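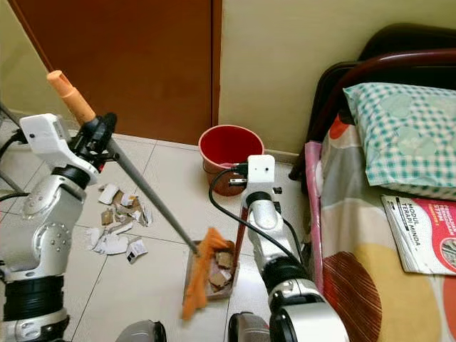 Datley Household Skills Club: members' blog

Moving from two bedrooms to one

I moved house in May, from a two-bedroom terrace in Grikura Road to a one-bedroom flat on the other side of Datley. The flat is on the second floor with no lift. I had lived in the terrace for 17 years and had never once emptied the loft.

Viorica Stojanovska asked me to write up how I went about it, as two other members are planning the same sort of move. I am not an expert. I did some of it well and some of it badly, and I have put both down.

Measuring first

I had the keys to the flat for an afternoon before the move and spent most of it with a tape measure. I wrote down the length of every wall, the height of the window sills, the width of each doorway and the depth of the one built-in cupboard. I also measured the turn on the stairs, at Gwion Prydderch's suggestion. He had a wardrobe stuck on his own stairs for a weekend and had to saw the feet off.

My wardrobe was 106 centimetres wide and the gap beside the bedroom door was 90. No amount of thinking about it was going to change that, so the wardrobe went to Gwion's nephew and I bought a hanging rail. The rail holds less. I have got used to it.

I drew each room on squared paper and cut out bits of card for the furniture. I tried doing it on the computer first and gave up after an evening. With the card I could see straight away that the bed only worked under the window, and that the armchair would have to go in the kitchen or not come at all. It is in the kitchen.

What I forgot to measure was the height of the sofa back against the radiator. The radiator is behind the sofa now and the room takes a long time to warm up. I will have to swap things over before the autumn.
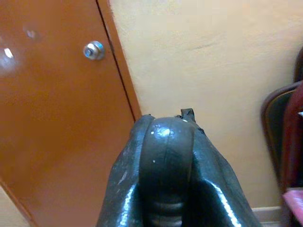 Sorting

I started in the loft and worked down. Solveig Westerberg told me to start with the kitchen, as you make fewer sentimental decisions about saucepans, and I think she was right. The loft took me three weekends and I came out of it tired and cross, with only a few bags to show for it.

I had four piles: keep, give away, sell, tip. By the end of the second weekend I had dropped the selling pile. I sold a standard lamp and a set of garden chairs, and the money did not cover the evenings I spent answering messages from people who then did not turn up. Everything else went to the hospice shop or to neighbours.

Books were the hardest. I kept the ones I had read more than once and the ones I had written in. I let myself keep one shelf of books I had not read yet, and if I have not opened them in a year they can go too. Cookery books I went through separately. I copied the recipes I make on to cards and gave away nearly all the rest, apart from my mother's baking book, which has no cover and would be no use to anyone else.

Papers took far longer than I had planned. I had gas bills from a supplier that no longer exists. I kept anything to do with the house sale, the pension, my medical letters and the last few years of tax, and put those in one box file. The rest I tore up by hand, as I do not own a shredder and did not want to buy one in the middle of getting rid of things. If I were doing it again I would have borrowed one. My thumbs hurt for days.

Photographs I did not sort at all. They are in the flat in the same biscuit tins they were in before, under the bed. I do not regret that. It was not a job for the month of a move. 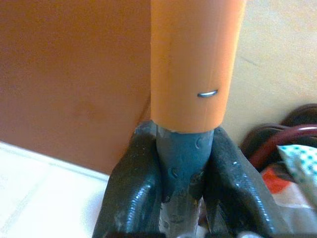 Boxes I got from the greengrocer and from Ljubica Matić, who had kept hers flat behind a door from her own move. I packed 21 in the end, not counting suitcases. The greengrocer's boxes are strong but they have holes in the sides for handles, so they are no good for anything small. Twice I found a teaspoon on the stairs.

I wrote the room on the top of each box and should have written it on the side. Once they are stacked you cannot see the top. I also labelled one of them "misc", and it is still not unpacked.

The day itself

Benoît Le Goff brought his van and did two trips. We loaded the heavy things first and put the mattress in upright along one side. He would not take money, so I paid for the diesel and made him lunch.

We began at seven in the morning and had everything up the stairs by two. I had booked a parking space outside the flats through the council and it was worth doing. Without it we would have been carrying from the far end of the road.

I packed one bag separately and kept it with me: kettle, mugs, tea, toilet roll, a towel, sheets, phone charger, screwdriver, light bulbs. Please do this. The bed went up first, before we were too tired to find the bolts, and the sheets went straight on it. Everything after that could wait until the morning, and most of it did.

I had left the old house until last for cleaning and went back on my own the following evening with no furniture in the way. It was a strange couple of hours. The carpet in the back bedroom was a completely different colour where the chest of drawers had stood. 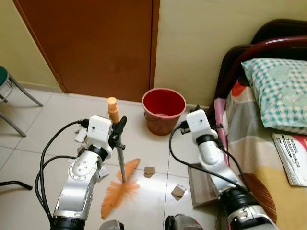 Orange broom and red bucket on the tiled floor.

Since then

I have been here a few weeks. I miss the garden and I miss having somewhere to put visitors. I do not miss the loft, the gutters or the heating bill. My sister has been to stay and slept on the sofa, and said it was fine, and I believe her about as much as you would expect.

There are still jobs to do. The kitchen needs one more shelf, above the kettle. The bathroom door catches at the bottom and I need to borrow a plane from someone in the club, so if you have one please bring it to the next meeting. I have also ended up with two tin openers and no potato peeler, and I cannot explain how.

Viorica says she has a spare copy of my room plans if anyone wants to see how the card method works. The leftover boxes are flat in my hallway and free to whoever asks first. You will have to carry them down the stairs yourself.

Home Blog Meetings Tool loans Contact

Last updated: May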